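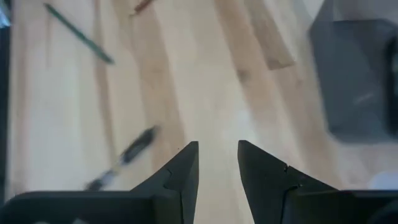 Gripper fingers over the light wood surface.

24th December

Quiet building, so I finally gave the whole day to the natural dye tests, and what a day! Writing it all down before I forget which jar was which.

Started with the madder. The Castarero roots have been sitting in the drawer since August and I was half expecting them to be past it, but they ground up beautifully and the smell is just the same (earthy, a bit like beets). Soaked overnight in tap water, poured off the first brown liquor, then fresh water and a slow climb on the hot plate. Held the pot at 54 C for 2 hours. I have a bad habit of letting madder creep up while I fuss with something else, and then the browns come out and the red goes dull. Stood over it this time with the thermometer in my hand and it paid off. The wool skein is a real brick red, warm and clear, the best I've had out of this pot.

Cotton is still the harder one. Same bath, same time, and it came out a soft salmon. Pretty, but pale next to the wool. I scoured it twice with soda ash and the rinse water was still yellow after the second go, so there is more wax in that cloth than I thought. Next round: scour a third time, then tannin first and alum after, and leave it in the alum overnight. The note in the old binder says an hour is enough for alum on cotton. I don't believe it any more.

Weld next. Lovely stuff, I could do weld every week. Used the dried tops from the Vashisht plot, chopped short, simmered and strained through an old pillowcase. A pinch of chalk in the bath and the yellow jumped, almost lemon. Put a half skein through without chalk for comparison and the difference is obvious even under the bad light over the sink. Label both!! The tags on the last set washed blank, so pencil on Tyvek from now on, no more marker.

Then the indigo vat, which I was nervous about. It had gone sulky over the weekend, with a clear greenish top and no bronze skin at all. Warmed it slowly, fed it a spoon of fructose and a little lime, stirred without splashing, lid on, went and ate lunch. Came back to coppery film and a proper amber color underneath. Three short dips on the wool, airing between each. Watching it turn from yellow-green to blue in the air still makes me grin every time.

Overdyed one of the weld pieces with a single dip while I was at it and got a green I would happily wear. Want to repeat that one with a weaker vat for the Plonel samples, where they asked for something closer to moss.

Odds and ends:

Alum is down to roughly 20 g in the open tub. Order more before the next madder batch.

The Taton scale drifts when the hot plate is on beside it. Moved it to the far shelf and it settled down.

pH strips are fine, but the lid on that box doesn't close.

Swatches going on the south window for the light test, half of each covered with black card. First check after 7 days, then weekly. My money is on the weld fading first.

Madder bath saved in the white bucket with the lid taped. There's still plenty of color in it, should give a nice coral on the second run. Please don't tip it out.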